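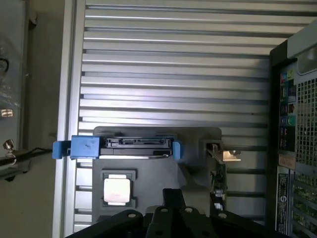

The gray tray beside the tower, with the drive in its blue caddy and the processor in its recess.

My father taught me to drive by putting his hand over mine on the gearshift, and I have thought of him a good deal since October, when I started guiding robots through repair work at Hartley. We do it by remote control mostly, and I have come to believe, after 147 demonstrations and more cold coffee than is good for anyone, that we hurry it far too much.

Derek Pickering, bless him, would like 300 by the time we finish, and I understand why — a big number looks lovely in a report. But a tired person shows a machine tired habits. I would gladly trade half of mine for the slow ones I did on a Tuesday morning, when I let myself stop over the socket and think.
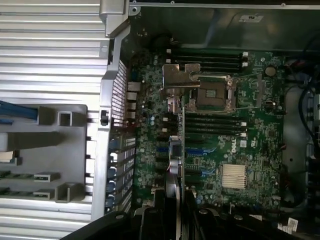
Should the person giving the demonstrations be an expert in the task?
An expert in the task helps, but patience with the controls matters more, and most people need a couple of weeks to find it.

Ashley Whitlock and I still argue over whether to keep the fumbles. I say keep them, as long as the recovery is in there too — a learner who has only ever seen perfect hands has no idea what to do when a part slips, and parts do slip, even for those of us who have been at this for years.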